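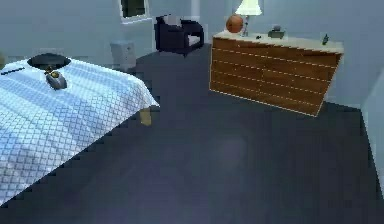

Ticket 1297 is the headset runtime one: the Larnidholm build drops to the vendor's own compositor after 50 minutes, and the vendor says it can't. I have read their note twice and I don't buy it. Same headset, same cable, and the older Cao runtime ran all afternoon. The bedspread with the blue lattice pattern is what I use for judging shimmer, as fine repeating lines go bad before anything else does. It shimmers on the Larnidholm build and stays put on Cao.

Steps so far: clean install, runtime set as default by hand, overlay off, second account. Dropped every time. The log shows error 353 and then nothing – no restart attempt, no warning to the user. The vendor's page lists 353 as "informational." Fine, but the session is gone.

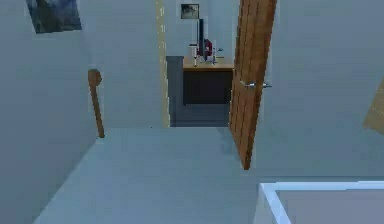
Giang Vũ replied that the drop could be ours, as the Sedmont plugin still asks for an extension the new standard renamed. Vũ wants the plugin pulled before anyone blames the runtime again.

Pulled it. The drop moved from 50 minutes to a bit later, which proves very little. If the plugin were the whole cause, the drop should have gone away. I'd also like to know why a renamed extension is accepted at launch and only matters near the end of a session.
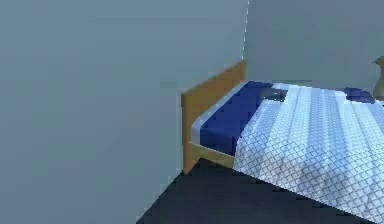 Bedroom corner, single bed and headboard.

Update 14/02/2021: vendor sent a patched loader and called the problem solved. I ran it 5 times. Four sessions held, one dropped with the same 353. That isn't solved in my book. Fongchan Chaiyaporn asked for the full trace from the bad run and it is attached to the internal copy. Please don't close this from the vendor side again – it was closed in September on the strength of one good run.
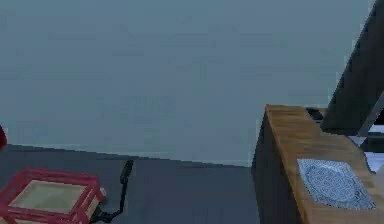
Grestness Runtime Compatibility Team

Status: open, waiting on vendor. Workaround: stay on the Cao runtime and block the auto-update, which turns itself back on after a reboot, so check it each morning. Anyone who sees 353 with the Sedmont plugin removed should add their loader version to this ticket and leave the severity where it is.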